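Unit 6: Fault reports in cloth handling
Notes for Tuesday's session, Valentin Vlad

The Castonent fault is our main case this week. During a folding run the left finger stopped closing fully, but the controller went on logging each grasp as good. The log shows 300 grasps marked complete after the fault began. The cause was a pivot screw that had backed out under load. The software read the motor position and had no reading from the fingertip itself.

Work through the report in this order: what the log says, what the joint was doing, and when an operator could first have noticed. Pronden now asks for a torque check on pivots every 800 cycles.

Slack at a pivot matters more with cloth than with boxes, as a thin layer can slip out of a gap that would still hold card. Before the session, find the two large silver pivot screws beside the ribbed body, then the four smaller pins on the upper joints. Note which of these would let a dark blue pad drift if it worked loose – and bring your answer in writing.
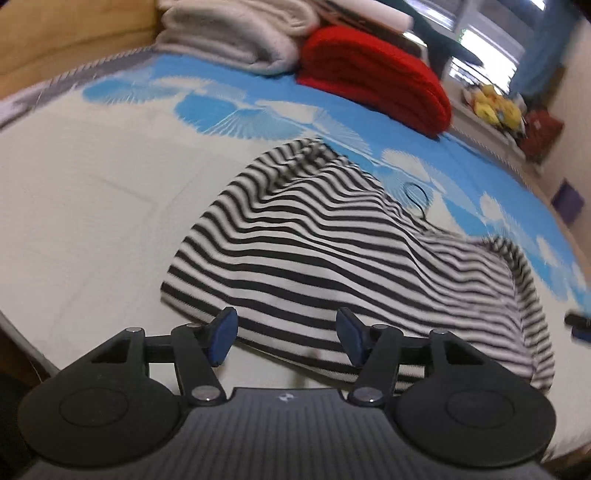
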